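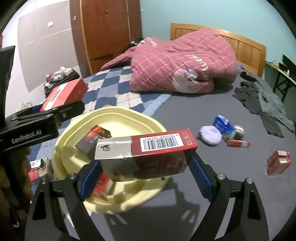
Events / Venue Safety

Pre-opening checklist with comments: Nastulon game night, March

Walked by Friederike Nolte before doors. Second reader: Zofia Jasińska. Status is OK, FIX or OPEN. Anything marked FIX has to be cleared before players come in. OPEN items can wait until the next event but stay on the sheet.

1. Exits and aisles
Front doors, both leaves open fully: OK
Rear exit by the Indden demo tables: FIX
Comment: Two flight cases were parked in front of the push bar. Moved to the loading bay at 3:40 p.m. Please tape the floor there next time so the crew can see where the line is.
Aisle between console rows, wide enough for a wheelchair: OK
Exit signs lit with the house lights down: OK
Comment: Checked with the hall at the level used for the Darkness tournament. The sign over the side stairs is dimmer than the others but can be read from the back row.

2. Power
Posted occupancy 694, ticket cap set at or below: OK
Each strip plugged straight into a wall or floor outlet: FIX
Comment: Row C had one strip plugged into another. Replaced with a longer cord. Load on that circuit measured afterward at 1464 watts with every screen running. Limit we set for ourselves is 2000.
Cords crossing a walkway are covered: OK
Adapters and power bricks off the carpet: OPEN
Comment: Most are on the shelf under the table. Retro corner has no shelf. ZJ to ask about brackets.
Damaged cords pulled and tagged: OK
Comment: One controller charging cable with a split jacket, tag 214. Do not put it back in the bin.

3. Screens and rigging
Monitors strapped to stands: OK
Projector hung with safety cable: OK
Comment: Cable is new. The old one had a bent clip and was thrown out.
Stage truss inspected by the rental company, paper on site: OPEN
Comment: Paper was emailed, no printed copy in the binder. Same comment as last time.

4. Light and sound
Flashing light notice at both entrances: FIX
Comment: Only up at the front. Second notice printed and posted at the side entrance at 4:15 p.m. The Khương boss fight trailer has a strobe section and will be on the big screen.
Sound level checked at the nearest seat: OK
Earplugs at the desk: OK

5. Food and drink
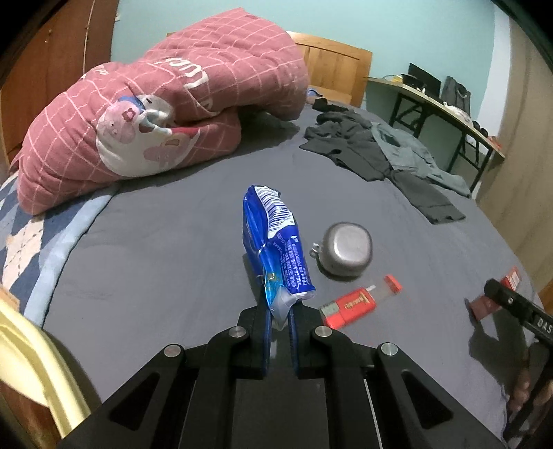 Blue snack bag and small metal bowl.

Snack table away from the play stations: OK
Drinks with lids only past the rope: OK
Comment: The rope was missing one post. Used a chair with a sign on it. Not great, but people did go around it during setup.
Trash cans at the end of each row: OK

6. Headsets and controllers
Wipes at every VR station: OK
Play area marked and clear to the edge of the mat: FIX
Comment: Station 2 mat was too close to the pillar. Turned the mat and reset the boundary. Tested by FN with the headset on and arms out.
Spare batteries stored in the plastic case: OK

7. First aid
Kit sealed and in date: OK
Quiet room unlocked, lights working: OK
Radio check between door, stage and desk: OK
Comment: Stage radio has to be held near the window.

All FIX items cleared at 5:05 p.m. Three OPEN items carried over: retro corner shelf, truss paper, and the stage radio (added after the walk).

Signed: F. Nolte
Read and agreed: Z. Jasińska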